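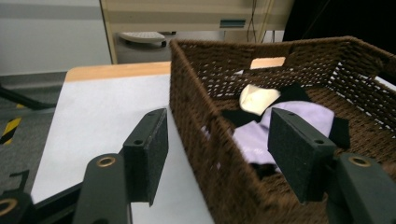

So you want robot hands for your class. Great! But who pays, and what do you buy first? Hazem Lamrani plans this stuff for a club at Tuston school, and the first thing he makes is a list. Gripper, cables, table. Then the cheap bits people forget, like the soft black pads on the fingers and a woven basket with some cloth in it to practice on. Write down ALL of it.

Step 1. Set your budget
A budget is how much you can spend. Hazem's club had $1,000. One pair of grippers from Hitura was $585. That's more than half gone alredy!
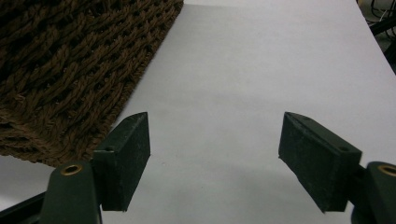 Step 2. Think about wear
Parts get used a lot. See the scuffs and little pale flecks on the finger pads? Pads are a part you may have to buy again. Save $50 for spares – don't spend it on stickers.

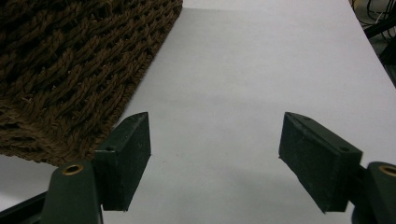
Two fingers, one on each side, with a wide gap between.

Step 3. Measure your space
How big is the table? Will the cables reach? Is there room for a person to stand and use both hands, one gripper in each? Get a tape measure and check before you order. Sending things back takes weeks and somtimes costs extra. Floor tape goes on the list too, the yellow and black kind. 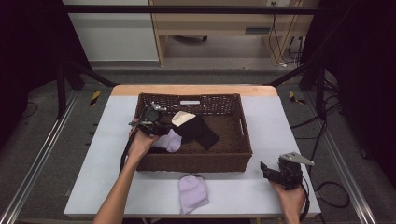

Step 4. Ask for prices
Ask 3 shops, not one. Same list to each. Hazem asked Hitura, Drotness and Shawky – all different prices. Add the shipping, then pick.

Words to know
Budget: your spending plan
Spare: an extra part you keep
Quote: a price a shop gives you before you buy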